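2025-05-16

Ammonia was at zero again this morning in the left tank and zero in the right one. One of them has been getting a capful of Lorari every other day and the other has been getting nothing. If you had switched the labels while I was at work I would never have caught it.

I should write down what the claim is, before I start remembering it as something sillier than it was. The bottle says live bacteria, "cycles a new aquarium in days." The woman at the counter in Eichhorn said overnight, which the bottle doesn't say, so I'll leave that one on her. The thread that sent me there in the first place had 1,245 replies, and I read far more of them than a grown person should. Nearly all of them go the same way. Set up tank, poured in bottle, fish fine. Almost none of them set up a second tank without the bottle, and the few people who asked about that were told they were being negative.

So I'm being negative. Two tanks, 12 gallons each, same sand out of the same bag, same sponge filter, same heater setting. Both sit on the long shelf in the back room, so the light from the window hits them the same way. I put a pinch of fish food in each to rot, no fish. Left gets Lorari. Right gets a capful of tap water with the chlorine taken out, because if I'm going to stand there pouring something then both of them are going to get poured into.

Where I already went wrong: I moved a clump of hornwort into both of them in the first week because they looked so bare. Plants eat ammonia. So the zeros could be the hornwort and nothing at all to do with bacteria, bought or otherwise. I knew this when I did it. I told myself it was fine as long as both tanks got the same amount, and that is partly true, but if the plants are mopping up everything in both tanks then the bottle never had a chance to show what it can do. Fair's fair. Lorari may be a perfectly good product that I've tested badly.

The nitrite number is the one I trust more. Left showed a faint purple on Monday, right showed it too. Both gone now. Nitrate is up a little in both, and by a little I mean I held the tube against the card by the window, then under the lamp, and got two different answers. I don't believe anyone who says they can tell five from ten on that card. I've had that kit for nine months and I still tilt my head at it like a dog. 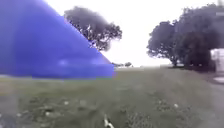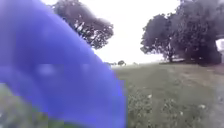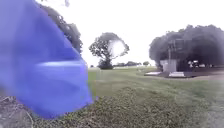
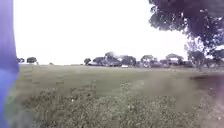 Tess Halvorn
Diary columnist, freshwater and planted tanks

Ran into the Clultum question again over lunch. Somebody on the board swears by it, the crushed white media that's supposed to have so much surface inside it that a small bag does the work of a whole filter. He had a figure for it too, 3,544 of something per quart, and when I asked what the something was he sent me a picture of the box. The box has the number in a yellow star. It doesn't say who measured it or how, or whether the holes are big enough for anything to live in once they've clogged up with brown gunk, as every filter I've ever owned has done by the end of its second month.

I will say the sponge filters cost me next to nothing and they've kept the big tank going through two moves. They're ugly. They bubble. When I squeeze one out in a bucket of old tank water it looks like I'm making gravy. And that gravy, as far as I can tell, is the same stuff people are paying for in bottles, except mine has been alive in front of me the whole time. If I ever get a friend to start a tank, I'd sooner hand them a dirty sponge in a sandwich bag.

Could be that not everyone has a friend with a dirty sponge. I do see the case for the bottle there. A person in an apartment with a new tank and a kid asking every morning where the fish are is going to buy the bottle, and I'd guess most of the time the fish live, and the bottle gets the thanks. My complaint is with the "days." Days is how you get a kid's fish going in on a Saturday and belly up by the next one.

Checked the big tank after dinner. The cory cats were doing their evening lap along the front glass. One of the Java ferns has black spots down the older leaves, and I went and looked it up and found four confident answers: too much light, too little potassium, old age, and perfectly normal. The potassium people would all like to sell me potassium. I trimmed off the worst leaf and left the rest alone. I may do the same next week. If the new leaves come in clean I won't know why, and I'd like to remember having written that down.

Snails: more. I'm supposed to be upset about this. They showed up on the hornwort, which I dipped, in the stuff you're supposed to dip it in, for as long as the packet said. Either the dip doesn't kill eggs or I rinsed too soon. They're cleaning the glass in the right-hand tank better than I ever have and there are hardly any in the left, and for a minute I got excited and thought that might be Lorari doing something to them. Then I remembered the left clump came from the top of the bundle and the right one from the bottom where it was all tangled. So there goes that.

The Zatulness show is asking for talks for November. I could do this one, "Two Tanks and a Bottle" or some such, if I run the thing over again without the plants and this time with a proper dose of ammonia from the hardware store instead of rotting flakes. That would mean tearing both of them down. It'd also mean a third tank, really, with a squeeze of the sponge in it, so there's something to compare against that I already believe in. Which is maybe the problem right there, that I already believe in it. I ought to have someone else label the tubes and keep the list in another room until the end.

No room on the shelf for a third unless I move the plant cuttings. They could go on the floor by the door for a few weeks. Have to check whether the power strip has a slot left for another heater, I think the lamp took the last one.

Left bottle of Lorari says to keep it out of the heat. It sat in the shop window at Eichhorn in full sun, in a stack, both times I went in. I keep coming back to that. If it's alive it can't have liked it, and if it didn't matter then I'd like to know what's in there. Wrote to the address on the label to ask. Got back an automatic reply with a coupon.

Sunday: water change in the big tank only, don't touch the other two. Buy test refills. Take photos of the tubes next to the card this time, by the window, same hour, no lamp.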